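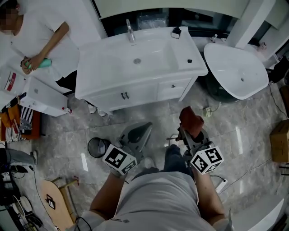
A cloth at the vanity, with the freestanding tub to the right.

Lenka Sýkora has spent 9 years writing cleaning and care instructions for bathroom fixtures, most recently for Litlow, which supplies fitted vanities and tubs to small hotels. Her maintenance sheets are short. The current one for a white vanity with an integrated basin fits on one side of a page, and she would like it shorter.

"The basin is the easy part," she says. "It is one surface with the top, so there is no rim for soap to collect under. You wipe it from the back edge toward the drain and rinse. What people miss is the base of the faucet."

The base of a chrome faucet, she explains, is where water stands longest. In a hard-water area the minerals leave a ring there within days. She recommends a damp cloth first, then a dry one, and no powder of any kind. Powder leaves fine scratches in chrome, and the scratches hold the next deposit.

She is particular about cloths. Her sheet asks for a dark one for the tub and basin, kept apart from anything used on the floor. "A dark cloth shows white residue. If you finish the basin and the cloth has pale streaks on it, you have not rinsed enough. On a white cloth you would see nothing." She folds hers in four and turns it to a clean face for each area, though she admits that most people bunch it up and that the result is usually acceptable.

Ledges cause more complaints than basins do. A dispenser left in the back corner of a vanity top drips down its own side, and the residue dries underneath it. Sýkora's instruction is to lift everything off, wipe, dry, and put it back - in that order, every time. She does not accept wiping around objects.

The cabinet front gets a separate line. Dark handles and knobs on white doors show fingerprints less than chrome does, but the paint just behind them gets dirty sooner. Her sheet gives the doors a weekly wipe with plain water. "Soap is fine if there is grease. Dry the bottom edge afterward. Water runs down and sits there."

On freestanding tubs she defers to Pentti Kiiskinen, who installs them for Fleury. His advice concerns the floor. "Leave enough space to get a hand and a cloth behind it," he says. "I measure with my own arm." He also asks owners to keep cardboard boxes off a bathroom floor, where the bottom layer takes up moisture and softens.

Litlow printed 1,000 copies of the first sheet in February. The revised version drops the paragraph on polish, which Sýkora regards as unnecessary on a basin in daily use. She is now working on the section about drains.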